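Chacko Furniture Wax: my go at it after one tin

I've been meaning to write up the Chacko clear wax since October, when I finally used up the last smear in the tin, so grab a cuppa.

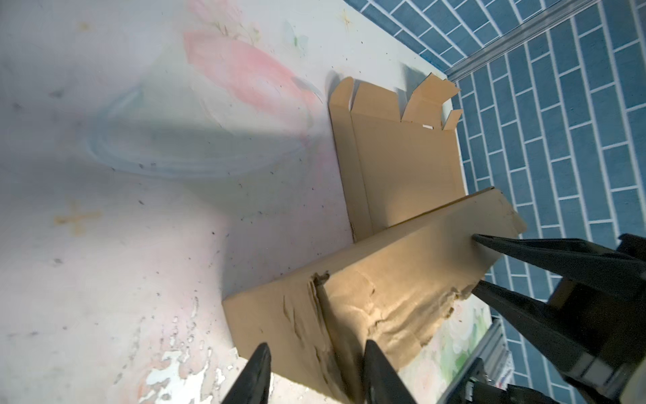 I'm a chalk paint tragic from way back and I've tried most of the waxes you can get without ordering from overseas. They either stink out the whole house or go on like cold butter. My neighbour Viorica Berisha swore by this one, and she's fussier than I am, so down I went to the Prarnelside hardware and handed over $19 for the small tin. Bit steep, I thought!

Well, it's lovely stuff. It's soft straight out of the tin (even in my freezing garage), smells faintly of orange and goes on with an old singlet just as happily as with a proper brush. I did a bedside table, a stool and both doors of the laundry cupboard, three thin coats on each, and there was still enough left for Mum's sewing box.

Now the grumbles. The lid is a shocker. I ended up prising it off with a butter knife every single time, and now it won't sit flat. The label says you can buff after an hour, but mine was still tacky and grabbed every bit of fluff off the cloth, so I leave it overnight now. And it did yellow a touch over the plain white on the stool. Over grey or any darker colour I can't see a difference.

Compared with the Nollel wax I used before, the Chacko has a softer sheen and is much easier on the elbows, though the Nollel tin is bigger for the money. I've already bought another Chacko for the hallway dresser. Four stars from me, and I'd make it five if they fixed that bloody lid.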